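Demonstrationssammlung (Robotik)

aus dem Zelholm-Lexikon der Automatisierung

Unter einer Demonstrationssammlung, im Werkstattdeutsch gern auch Vormachen oder Einspielen genannt, versteht man in der Robotik das planmäßige Aufzeichnen von Bewegungsbeispielen, aus denen ein lernendes System später ableiten soll, wie eine Aufgabe auszuführen ist. Ein Mensch steuert dabei den Roboterarm selbst, sei es mit einem Handgerät, einer Tastatur, einem kleinen Führungsarm oder durch unmittelbares Führen der Gelenke, und der Rechner schreibt mit, was Kameras und Gelenksensoren in jedem Augenblick melden und welcher Befehl dazu gegeben wurde. Aus vielen solchen Mitschriften entsteht ein Datensatz, an dem anschließend ein Steuerungsmodell trainiert wird, meist nach den Verfahren des Imitationslernens.

Der Begriff wird nicht ganz einheitlich gebraucht. Manche Autoren meinen damit nur den Vorgang des Aufzeichnens, andere schließen die Durchsicht, das Kürzen und das Beschriften der Aufnahmen mit ein, und in älteren Handreichungen findet man beides munter durcheinander. In diesem Artikel wird die weitere Bedeutung zugrunde gelegt, und wer schon einmal einen Nachmittag mit der Durchsicht verbracht hat, wird das vermutlich gerecht finden.

Grundgedanke

Einem Industrieroboter herkömmlicher Art werden Bahnpunkte vorgegeben, die er immer wieder anfährt. Solange jedes Werkstück am selben Fleck liegt, geht das wunderbar. Schwierig wird es, sobald die Gegenstände wandern, sich drehen oder dicht beieinander stehen, denn dann müsste der Programmierer für jede Lage eine eigene Regel finden — und Lagen gibt es leider sehr viele. Die Demonstrationssammlung geht den umgekehrten Weg: Man zeigt dem System eine größere Zahl gelungener Durchgänge aus verschiedenen Ausgangslagen und überlässt es dem Training, das Gemeinsame herauszufinden.

Eine einzelne Mitschrift heißt Episode. Sie beginnt üblicherweise mit dem Arm in einer Ruhestellung und endet, wenn das Ziel erreicht ist oder die bedienende Person abbricht. Zwischen beiden Zeitpunkten liegen die Zeitschritte, von denen jeder aus einer Beobachtung (Bilder, Gelenkwinkel, Öffnungsweite des Greifers) und einer zugehörigen Aktion besteht. Bei einfachen Greifaufgaben genügen kurze Episoden, bei zusammengesetzten Handgriffen wie Öffnen, Umfüllen und Schließen werden sie entsprechend länger und auch deutlich anstrengender für die Person am Steuergerät.

Sammlung in der Simulation

Ein beträchtlicher Teil der Beispiele wird heute in gerechneten Räumen gewonnen. Das hat handfeste Vorteile: Ein virtueller Arm verschleißt nicht, ein virtueller Würfel rollt nicht unter das Regal, und nach einem misslungenen Versuch steht auf Tastendruck alles wieder an seinem Platz. Außerdem kennt der Simulator zu jedem Zeitpunkt die genaue Lage aller Gegenstände, so dass man den Erfolg einer Episode automatisch prüfen lassen kann, sofern man sich vorher darüber verständigt hat, was als Erfolg zählen soll.

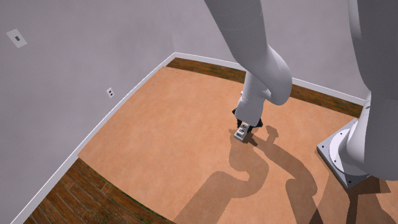
Bei der Gestaltung solcher Räume hat sich eine gewisse Sparsamkeit bewährt, jedenfalls für den Anfang einer Sammlung. Je weniger in der Umgebung herumsteht, desto leichter lässt sich später feststellen, woran eine missglückte Bewegung gelegen hat. Eine unmöblierte Zimmerecke mit hellgrauen Wänden, ein großer orangebrauner Belag ohne Muster, ein auf einer quadratischen Grundplatte stehender weißer Arm und unter den schwarzen Greiferfingern ein einziges kleines graues Objekt ergeben bereits eine brauchbare Lernumgebung. Auch der breite, weiche Schatten, den der Roboter über den Boden legt, gehört zu den Beobachtungen. Er liefert dem Modell Helligkeitsunterschiede, die sich mit dem Arm verschieben, und kann deshalb bei Prüfungen mit veränderter Beleuchtung noch eine Rolle spielen, von der weiter unten die Rede sein wird.

Die Übertragung auf einen wirklichen Arm ist dann freilich ein Kapitel für sich. Reibung, Spiel in den Gelenken und die Verzögerung der Kameras lassen sich nur näherungsweise nachbilden. Viele Arbeitsgruppen mischen daher simulierte und reale Episoden. Ein im deutschsprachigen Raum öfter herangezogener Lehrdatensatz, die Brondwood-Sammlung, enthält in seiner gegenwärtigen Fassung 3132 simulierte und 472 reale Episoden. Die realen Aufnahmen werden dort beim Training häufiger gezogen, damit sie neben der großen Zahl der gerechneten nicht untergehen.

Ablauf einer Sammelsitzung

Vor der ersten Aufzeichnung steht die Aufgabenbeschreibung. Sie legt fest, welcher Gegenstand bewegt werden soll, wohin, und welche Abweichungen noch geduldet werden. Es empfiehlt sich, diesen Text von jemandem lesen zu lassen, der nicht daran mitgeschrieben hat. Formulierungen wie »ordentlich ablegen« werden erfahrungsgemäß von jeder Person am Steuergerät ein wenig anders verstanden, und solche Unterschiede finden sich hinterher treu im Datensatz wieder.

Danach folgt das Einüben. Auch geschickte Menschen brauchen eine Weile, bis sie einen fremden Arm flüssig führen, zumal wenn sie ihn nur am Bildschirm sehen und die Tiefe aus zwei Ansichten erschließen müssen. Übungsdurchgänge werden getrennt abgelegt oder verworfen. Im Roltside-Verfahren, einer verbreiteten Arbeitsanweisung für kleinere Labore, wird eine Person erst zur Aufzeichnung zugelassen, wenn ihr mehrere Durchgänge hintereinander ohne Nachgreifen gelungen sind.

Während der eigentlichen Sitzung wird die Ausgangslage nach jeder Episode verändert. In der Simulation übernimmt das ein Zufallsgenerator, am wirklichen Tisch greift man zu Lagekarten oder Schablonen, weil Menschen, die Gegenstände »zufällig« hinstellen sollen, doch immer wieder zu denselben Lieblingsplätzen zurückkehren. Pausen sind einzuplanen, und zwar großzügig. Müdigkeit zeigt sich in den Daten als Zögern vor dem Zugreifen, und ein Modell, das Zögern gesehen hat, zögert später mit großer Gewissenhaftigkeit selbst.

Zum Abschluss werden die Episoden durchgesehen. Man entfernt Leerlauf am Anfang und am Ende, kennzeichnet Fehlgriffe und vergibt, je nach Vorhaben, eine sprachliche Anweisung zu jedem Durchgang. Ob Fehlgriffe im Datensatz bleiben dürfen, ist umstritten. Für das reine Nachahmen werden sie meist ausgeschlossen; Durchgänge, in denen ein Fehler bemerkt und behoben wurde, gelten dagegen als besonders wertvoll, denn aus ihnen lernt das System, wie man sich aus einer verfahrenen Lage wieder herausarbeitet.

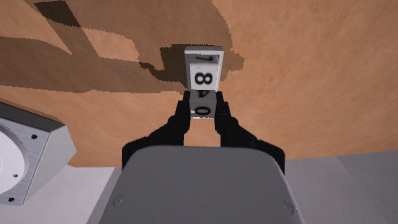

Kameraanordnung und Blickwinkel

Üblich sind wenigstens zwei Ansichten: eine Übersicht, die den Arm und seine Umgebung erfasst, und eine Nahansicht vom Greifer aus. Die Nahansicht ist für das letzte Stück des Weges oft die wichtigere. Steht ein kleiner beschrifteter Würfel zwischen den Fingerspitzen, so lässt sich aus dieser Richtung beurteilen, ob beide Finger richtig angesetzt sind, was in der Übersicht leicht vom Arm verdeckt wird. Man muss allerdings damit leben, dass der Blick eigene Tücken hat. Ziffern erscheinen je nach Handstellung auf der Seite liegend, die Acht mit ihren Schlingen nebeneinander, die Null als breites Oval, und was hinter einem anderen Block liegt, ist nur zum Teil zu lesen. Für Aufgaben, bei denen das System einen bestimmten Würfel nach seiner Beschriftung auswählen soll, sind deshalb Beispiele aus vielen Drehlagen nötig.

Stehen mehrere helle Gegenstände unmittelbar hintereinander, kommt die Schwierigkeit der Abgrenzung hinzu. Eine beschattete graue Fläche und eine hell beleuchtete weiße werden vom Menschen mühelos auseinandergehalten, während ein Modell mit wenigen Beispielen die Kante eines Schattens durchaus für die Kante eines Körpers nehmen kann. In gerechneten Bildern sind Schattenränder zudem manchmal gezackt, je nach Auflösung der Schattenberechnung. Es ist guter Brauch, die Beleuchtung über die Sammlung hinweg zu verändern, also Richtung, Helligkeit und Weichheit des Lichts, und die verwendeten Einstellungen zu jeder Episode mitzuspeichern.

Umfang und Ausgewogenheit

Die Frage, wie viele Beispiele man braucht, wird Einsteigern gern mit einem freundlichen Achselzucken beantwortet. Sie hängt von der Aufgabe, vom Modell und von der Vielfalt der Ausgangslagen ab. Im Doherty-Versuch, der in Lehrveranstaltungen oft nachgestellt wird, trainierte man dasselbe Modell einmal mit 147 sorgfältig verteilten Episoden und einmal mit 755 Episoden, deren Ausgangslagen fast alle in derselben Tischhälfte lagen. Die kleinere Sammlung schnitt auf dem ganzen Tisch besser ab. In der vertrauten Hälfte hatte die größere einen knappen Vorsprung, und beide Ergebnisse sollte man sich merken, wenn man seine Sammelzeit einteilt.

Zur Ausgewogenheit gehört auch die Zusammensetzung der Bedienenden. Steuert nur eine Person, wird der Datensatz gleichmäßig, übernimmt aber ihre Eigenheiten, etwa die Vorliebe, sich einem Gegenstand stets von rechts zu nähern. Mit mehreren Personen wächst die Bandbreite der Lösungswege, und ältere Modelle, die zwischen zwei gleich guten Wegen den Mittelwert bilden, fahren dann mitunter geradewegs auf das Hindernis zu. Neuere Verfahren kommen mit solcher Mehrdeutigkeit besser zurecht.

Dokumentation

Zu einer weitergabefähigen Sammlung gehört ein Begleitblatt. Darin stehen der verwendete Arm und Greifer, die Bildrate, die Lage der Kameras, das benutzte Steuergerät, die Aufgabenbeschreibung im Wortlaut und die Regeln, nach denen Episoden aussortiert wurden. Bei simulierten Daten kommen die Version des Simulators und die Startwerte des Zufallsgenerators hinzu. Gerade die letzteren werden gern vergessen, und wer nach einem Jahr eine bestimmte Ausgangslage wiederherstellen möchte, vermisst sie schmerzlich.

Sind an der Sammlung Personen zu sehen oder zu hören, ist ihre Einwilligung einzuholen und ebenfalls zu vermerken. Das Zelholm-Begleitblatt sieht dafür ein eigenes Feld vor, das auch bei rein simulierten Sammlungen ausgefüllt wird, dann mit dem Eintrag »entfällt«.

Siehe auch: Imitationslernen, Fernsteuerung, Greifplanung, Domänenrandomisierung, Episode (Robotik)

Kategorien: Robotik | Maschinelles Lernen | Datenerhebung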